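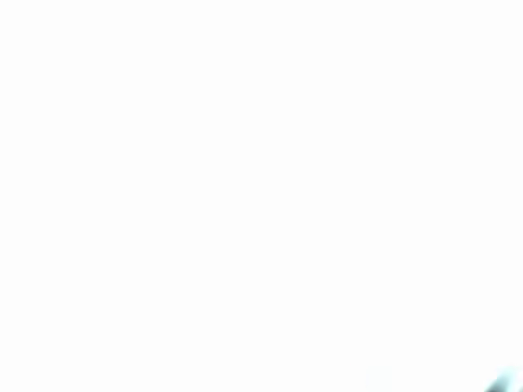

Plain white under bright light, a bit of dark teal-gray at lower right. Free for press use.

**FOR IMMEDIATE RELEASE**

**Pillton brings plain white and pale gray tops to Walteo showroom**

WALTEO, October 22, 2026 – Pillton, maker of tables and counters for homes, workshops and shared kitchens, today adds the Wumbei line to its floor in Walteo. Two colors. White and pale gray. No pattern, no fleck, no fake stone. In stock now, both colors.

The line was tried out over August in 40 homes and small work rooms near the showroom. Families, two bakers, a framer, a man who fixes radios. Each got one top and a notebook, and was asked to write down what got lost on it, what got found, and what was a pain to wipe up. Pillton collected 2,839 notebook entries, and every one has been read. Some of the handwriting was hard going.

What people wrote about most was finding things. Keys, lids, tweezers, the small screw. On the speckled tops many of them had before, a small thing goes missing in plain sight. On a plain pale one it doesnt.

"We had a sample with a gray vein running through it, very nice, everybody liked it for a week," said Joni Pelkonen, head of surfaces at Pillton. "Then people kept trying to wipe the vein off. So, plain."

Second most common was glare. Two testers with big south windows found the white too bright at midday and swapped to gray. Pillton has kept both colors at the same price for that reason and staff will tell buyers with a lot of sun to look at the gray first. Take a sample home. Look at it at noon and again at night with the lamps on.

**The edge question**

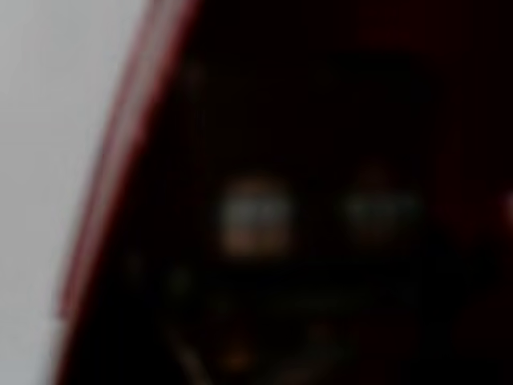

Wumbei tops are meant to be used with dark things on them, and the advice sheet that comes with each one now has a section on it. Pans, cases, tool rolls, black trays. Dark on pale is easy to spot from across the room. Close up it gets harder, when a big black shape takes over your whole view and you can't tell where it stops. A colored edge helps a lot there. Muted red beside light gray still makes a clean slanted line even when everything is a blur, and the eye goes to it before it goes to the lighter patches in the black. Testers who put colored tape on the rims of their darkest pieces said they knocked into them less. Any color will do that isn't close to the top. Skip yellow on the white, several people tried it and went back to red or green.

**Sizes, price, care**

- Standard top: $800, white or gray
- Cut to size: ask at the desk, quotes same day
- Warranty: 10 years, home and light shop use
- Samples: free, palm size, one of each color per household
- Legs: sold seperately, existing Vuvano frames fit with no new holes

Care is soap, water, soft cloth. No scouring pads. Coffee should come up with a damp cloth if you get to it the same day; beet juice took longer in the August trial, and one tester is still working on a turmeric spot, which Pillton has offered to look at. Hot pans go on a mat, please. The warranty does not cover scorch marks.

Owners of older Vuvano tables can change the top and keep the frame. Bring the frame number, it is on the underside near the left front leg. Old tops may be dropped off at the Walteo loading door during opening hours. Clean ones only, screws out.

**See it in Walteo**

Both colors are set up at the showroom at full size, one next to the window and one toward the back under lamps. Visitors are welcome to bring their own things from home and lay them out. Please do. Bring the pan you can never find the handle of. Trial notebooks are on the shelf by the desk, names removed, for anyone who wants to read what other people spilled.

Joni Pelkonen is free for short interviews all week, by phone or at the showroom. Trade buyers ordering more than one top should ask for the trade sheet, which lists cut sizes and lead times.

**About Pillton**

Pillton makes tables, counters and frames, including the Vuvano frame series and now the Wumbei tops. The showroom and cutting shop are in Walteo.

Press contact: Joni Pelkonen, Pillton, Walteo showroom. Larger picture files and samples on request.

###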